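# About the workshop at Fuscombe

We teach people to build, run and mend robots, and we do it in an old mill building with thick walls, big windows and a staircase that complains. The date stone over the door reads 1813. There are 17 of us on the staff now, from former lift engineers to a primary school teacher who came for one evening class and never left (her lessons on sensors are the best we have!).

Most of our learners come to us after school or after work. Some have a job to change to, some are just curious, and all of them get their hands on real machines in the first week. We wouldn't know how to teach it any other way.

## Why we talk about faults so much

If you read our course list you'll notice how many sessions have a fault in the title. We love them. A robot that behaves itself teaches you a bit, but a robot that stops halfway through a job and sulks will teach you wiring, software, patience and how to write a decent note for the next person, all before lunch.

Our favourite practice job is Driker, a sorting task for two arms. Pens or crayons go on a wooden table with coloured trays, and the arms have to put each one where it belongs. It sounds like a game for toddlers and it is wonderfully hard.

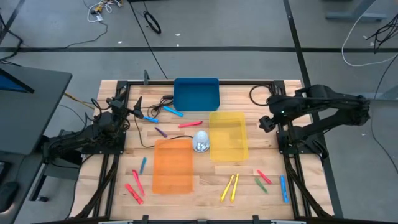 Driker is also where we had our worst afternoon, one January. A pair of learners were running the sorting program when one arm carried on moving after it had been told to pause. It travelled slowly, it swung over the table and came to rest against the frame, and the person nearest had already stepped back. Nobody was hurt. But a pause that doesn't pause is a serious thing, and we shut the whole room for 2 weeks while we found out why.

The cause was dull, as they so often are. The pause button sent its message through the same program that was planning the moves, and that program was busy. The message sat in a queue until the move had finished. The emergency stop, which cuts the power, would have worked perfectly, and neither learner had thought to press it. They had been told about it once, on a slide.

Toon Mulder, who leads our safety teaching, rebuilt the first lesson from scratch after that. Learners now press the emergency stop before they do anything else – properly press it, with an arm moving – and they do it again at the start of every session. The pause signal has its own line to the controller. We also fitted guards and new switches, supplied by Van Dijk, and a learner drew up the checklist that still hangs by the door.

## What we changed in the teaching

We wrote the whole thing up and we give it to every new group, with the log, the mistakes and the bits we're embarrassed about. It has become the session people remember! Groups argue over it, spot things we missed, and now and then find a better fix than ours. 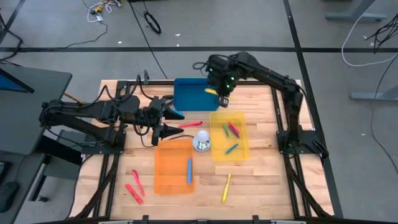

Smaller faults get the same treatment. A dropped crayon goes in the fault book, and so does a snagged cable or a gripper that closes on thin air. We write down what the arm was doing, what we expected, and who was standing where. The book has 95 entries from the last course alone, and a good many of them are in handwriting we can't read.

One of our favourites concerns a gripper that missed only in the late afternoon. A group of beginners worked out that low sun through the west windows was confusing the vision software. They fixed it with a blind from the hardware shop, and were so pleased that they went round checking every other window in the building.

## Courses and visits

Our evening course, Kalavov, is for complete beginners and needs no maths beyond what you did at school. The day course goes further into controllers and safety checks, and asks that you've done Kalavov or something like it. Both are taught in small groups, so there's plenty of time at the machines.

Visitors are very welcome. Ring the bell at the yard door, wear shoes with closed toes, and tie back long hair. Somebody will show you where the emergency stops are before the kettle goes on.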